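Notebook, April, 7:40 am
Toprak batch, glue tests cont.

Picked up where I left off. Hide glue vs the Brillen fish glue on spruce offcuts, same clamp time for both. Set 2 went in last night, 18 hours under clamp. Pot sat at 57 C the whole time I was spreading, checked it twice. Room 17 C, too cold realy, glue gelled on the third pair before I got them together. Scraped and redid that one. Marked it R in pencil.

Broke the first four by hand over the bench edge. Hide glue — all wood failure, long splinters. Fish glue — two good, one let go clean along the joint. Shiny on both faces. Starved? Or I handled the faces after planing. Write down which next time!!
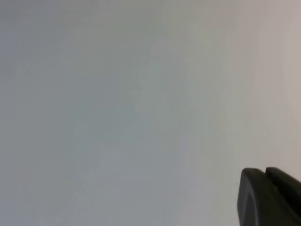 Bayu Jugah thinks it's the clamps, too much pressure squeezing everything out, and says the Flastdale shop had the same shiny faces until they backed off a half turn. Fish glue stays thin longer so it has more time to run. Makes sense. Doesn't explain why two held.

To do before set 3:
warm the offcuts first, on the radiator is fine
fresh plane both faces, no fingers
half turn less on the fish glue pairs, leave hide glue alone
new brush, old one is shedding

Also the Judeo granules are nearly gone. Enough for one more pot maybe. Soak overnight in cold water, not warm, last lot went lumpy when I rushed it. Label the jar with the time.
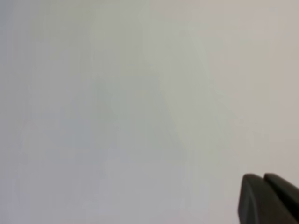 Humidity is the other thing I keep skipping. The gauge by the door reads differnt from the one in the wood rack and I don't know which to believe. Put them side by side in a bag with damp salt overnight, see who's lying. If the rack one is off then the notes for set 1 need a question mark on them too.

Set 3 goes in after lunch if the wood is warm. Leave the broken pieces on the tray, want to look at the R pair again with the loupe.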